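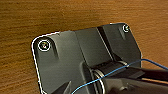 Week six: Writing instructions people can follow

Print
E-mail

Before we get going, a bit of housekeeping. The reading packet is on the course page, and if you grabbed it before January 27, 2023, please grab it again, because I'd left out the Clokura leaflet and we need it tonight. Bring a pencil too. I know, I know, but you'll be drawing all over things and I want you to be able to rub it out.

Last time we did letters of complaint, which everybody enjoyed a bit too much. Tonight is calmer. We're looking at the little sheets that come folded up in a box, the card taped inside a cupboard door, the page your aunt leaves on the counter when you house-sit. Any piece of writing where a person reads a line, does a thing, and comes back to read the next line.

I love this kind of writing (my family is very patient with me). I keep a drawer of the stuff at home and I'm always happy to get more, so if you have a leaflet that made you want to throw something, bring it in!

Where the reader's eyes are

A novel gets your whole attention. A set of instructions gets half of it, at best, in short bites. The reader looks away to find the lid, fiddles with the lid, looks back, and has to find the right line again. So the page needs to help them land. Numbers help. White space helps. A first word that's different from the first word of the line above helps a lot, and that one gets forgotten. If six steps in a row begin with "Make sure," the reader's eye slides right off them.

Try it with the Lalmont rice cooker sheet in your packet, page two. Cover it with your hand, count to ten, take your hand away and find step four. Most of last year's group landed on step five. Both steps begin with "Make sure the inner," and the rest of the line is nearly the same length.

My fix was to move the verb up front. "Dry the inner pot." "Seat the inner pot flat on the heating plate." Seven words or so apiece, and now they look like different lines even from across the kitchen.

One job to a step

The old rule says one action per step, and I mostly go along with it. If you push it too hard, though, you get things like this, from the Hoso tent leaflet:

1. Pick up the pole.
2. Hold the pole.
3. Put the pole in the sleeve.

Well, yes! I'd hope they were holding it. I prefer to say one job per step, where a job is whatever a person would do in one go without looking back at the page. "Slide the long pole through the blue sleeve until it comes out the far side" is one job. It has an end you can see, too, and I'd like you to underline "until it comes out the far side," because that's the part the Hoso people left off. Tell your reader what done looks like.

Warnings go first

Short section, no arguments from me on this one. If something can go wrong in step three, say so before step three. The Clokura wall clock leaflet tells you to push the hanger in firmly, and then, in the next line, in bold, tells you not to press on the glass. By then you've pressed on the glass. I did.

Same with parts and tools. If the job needs a second person, or a ladder, put it at the top where I'll see it while I still have both hands free.

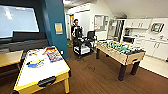
Kwok-wai Cheng

I said I'd put my own homework in these notes as well, so you can pick on it the way I pick on yours. My first draft was for changing a duvet cover by the rolling method, and it ran to 900 words. Nine hundred, for a duvet! I'd put in a paragraph on why the method works and another on how I learned it, and there was a whole sentence about cotton.

The second draft came down to 498, mostly by cutting me out of it. What was left still had a problem, and I only found it when I gave the page to my neighbor and sat on my hands while she tried it. I'd written "lay the cover flat with the opening at the bottom." Bottom of what? She was standing at the side of the bed. Her bottom and my bottom were a quarter turn apart (and yes, the class had a good laugh at that sentence when I read it out).

I changed it to "with the opening at the foot of the bed." Beds have a foot wherever you stand. Please go through your own drafts for left, right, top, bottom, front and back, and ask yourself what each one hangs on. "The side with the zipper" is safe. "The left side" is a coin toss.

Testing on a real person

You need somebody who hasn't done the job before. You need to be in the room, and you need to keep quiet, and the last part is really hard. When your reader stops, don't explain. Write down which line they were on and what they did next. People will apologize to you, too, and say they're no good at this sort of thing. They're fine. Mark the line and fix it later.

Two readers will find you most of the trouble. I used to ask for more and it got to be a chore, and folks started making up their notes, which I could tell from the handwriting.

Watch for these while they're working:

- going back to a line they've already finished
- turning the paper around
- reading a step out loud in a puzzled voice
- skipping a step and getting away with it (maybe you don't need that step)

How much to explain

This is where the room usually splits. My own habit is to leave reasons out unless the reader would be tempted to cheat. "Wait ten minutes" is a step people skip. "Wait ten minutes so the glue can grip" gets a few more of them to wait. For most steps the reader just wants to get on with it, and a reason is one more thing to read past. The Chow recipe cards in the packet are good on this. Look at the one for steamed buns: hardly a reason on it, except at the point where you want to lift the lid and mustn't.

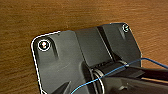
Beat Lehner thinks I'm too stingy with the reasons, and sent me a note after last year's session that I've kept and will quote: "If I know why a step is there, I can mend my own mistake. If I don't, I have to start over." He'd put the reasons in a separate block at the end, for anyone who wants them, and leave the steps bare. I tried it on the duvet page and I have to say I liked it, though my neighbor never turned the sheet over.

We'll vote on it. I don't mind losing.

For next time

Pick a job you do at home without thinking. It should take less than a quarter of an hour and shouldn't involve anything hot or sharp, please. Write the steps on one side of one sheet. Try it on two people, mark up the lines where they got stuck, and bring me the marked-up sheet along with the clean one. I care more about the messy one.

Anyone who missed the complaint letters can still hand those in up to the first class in March. Leave them in the tray by my door, with your name on the page and not just on the envelope.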